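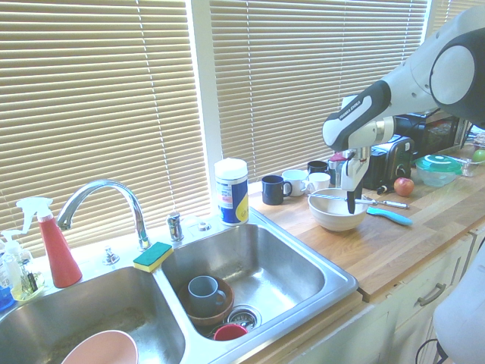

Budget for the second kitchen cell at Bornum goes in on 7th April. Posting the working notes as a thread, as a few people asked how we split the costs last time.

Scope first. One domestic counter, one double sink, two arms on fixed bases, parallel grippers, fixed cameras plus wrist cameras. Task set is dishes: mugs, bowls, cups, cutlery, moved between sink and worktop. No mobile base. No dishwasher in this round.

The draft sheet had 52 lines. It now has 41. Most of the lines that went were duplicates, the same bracket quoted once under "mounting" and again under "vision". If two people build the sheet, agree the headings before either of them starts.

Arms. We are budgeting for the same model as the existing cell. A cheaper arm was considered. The saving disappears once you count rewriting the controller, repeating the safety assessment and holding a second set of spares.

Get the control box, the emergency stop, the enabling device and the mains lead listed separately on the quote. Two of the suppliers we asked left at least one of them out of the headline price.

Grippers. Parallel jaw again. Reaching down into a bowl is easy to plan for as long as the fingers are long enough and the gripper body clears the rim. Ask for the dimensioned drawing before ordering and check it against your deepest bowl. Product photos don't help with this.

Fingers are consumables. Put them under consumables. Last year they sat under capital and every replacement pair needed a signature from Igor Gajdoš, who is in the office two mornings a week.

Worktop. A wooden top takes clamps well and marks easily. Allow for a sacrificial plate under each clamp, and for refinishing at the end of the project if the room goes back to the building. We have put that in as its own line so it can't be quietly spent on cameras.

Sink. Steel, double basin, ordinary domestic. Buy the one with the deepest basin you expect to test and keep the cut-out template. The tap matters more than the price suggests. A tall gooseneck is in the way of the arm for a good part of the workspace and has to go into the collision model. Aurora Louro measured ours with calipers and a plumb line. Half a day of labour, entered as such.

Reflections. Steel basin plus window equals poor depth readings. Slatted blinds are a partial fix, and daylight still comes through them. We have costed blackout blinds for the new room and one diffuse overhead panel. Get the blinds measured by whoever is fitting them.

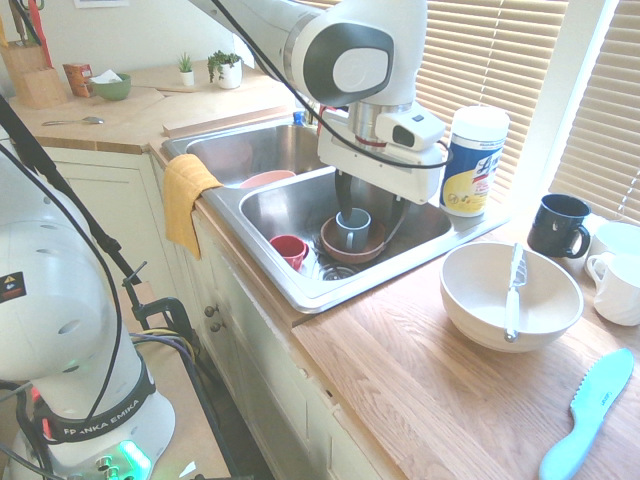 Delphine Villanueva

Gripper down in the right-hand basin, fingers either side of the mug, mug standing in the brown dish. This is the grasp that sets most of the mounting spec. The arm has to come down almost vertically between the divider and the front edge of the sink, with the camera housing and the cable following it.

So reach is measured to the floor of the basin, with the wrist camera on. The first layout for Bornum measured to the worktop. It passed on paper and would have failed at the far corner of the left basin. Moving the base after the holes are drilled is a joinery job and we have no line for joinery.

Cables. Leave slack for the loop at the wrist and price proper guides. Same goes for the run down beside the base. Bundling with ties is fine for a month. After that somebody needs to trace one lead out of the bundle and it takes an afternoon.

Camera poles. Clamped to the counter edge, they can be shifted without tools, and they can also be knocked without anyone noticing. Each knock means recalibration. For the new cell we are asking for poles bolted to the floor, with one clamped pole kept for trials. Bolted poles cost more and need permission from the landlord. Ask early - Trendness took until September to answer last time.

Integration. £3,000 for the outside electrician and the safety inspection together, fixed price, in writing. Italo Costa got that figure by sending a drawing with every socket marked on it. The earlier request had no drawing and came back as a day rate with no ceiling.

Props. Always underestimated, always cheap, always late. Mugs in light and dark glazes, ceramic and wooden bowls, plastic cups, blunt plastic knives, dish towels. Include clutter that the arm is never asked to touch. Wipes, soap, a sponge, some plants. A bare worktop gives flattering results.

Buy the mugs in multiples from one range. When one chips you need the same one again, and ranges get discontinued. Deák kept a spreadsheet of handle widths for this reason and we now copy it for every site.

Cleaning supplies are a line as well. Finance sent that one back with a query. It stays in. Finger pads that have picked up grease behave differently from clean ones and we wipe down between runs.

Spares. One set of fingers fitted, three in the drawer. One spare wrist camera. One spare of every cable that moves. No spare arm. If an arm goes back for repair the cell runs single-armed, and the plan says which tasks stop.

Staff time. The part reviewers cut first. Commissioning the existing cell took longer than installing it, and most of that went on calibration and on the collision model. Apolinar Camacho has written it up by task with hours against each. We attach his table to the bid as evidence.

Contingency. Keep it as a single figure at the bottom. Spreading it through the lines makes every line look padded and gets every line questioned.

Order of purchase, for anyone copying this: arms, then electrics, then mounting, then cameras, then lighting, then props. Arms have the longest lead time. Cameras wait until the mounting is settled, as the lens choice depends on the distance.

One exception to that order. Buy the sink and tap before the mounting is drawn. We did it the other way round at Sterkovthorpe and the first bracket met the tap.

Still open: whether the second arm needs its own camera pole or can share. Sharing saves money and puts one arm in front of the other for handovers at the sink. I lean towards a pole each. Italo disagrees and has a drawing.

Sheet template, prices removed, will go up once the bid is in. Column for lead time included this time. Replies with actual lead times for wrist camera mounts are welcome - the ones we have been quoted differ by more than I can explain.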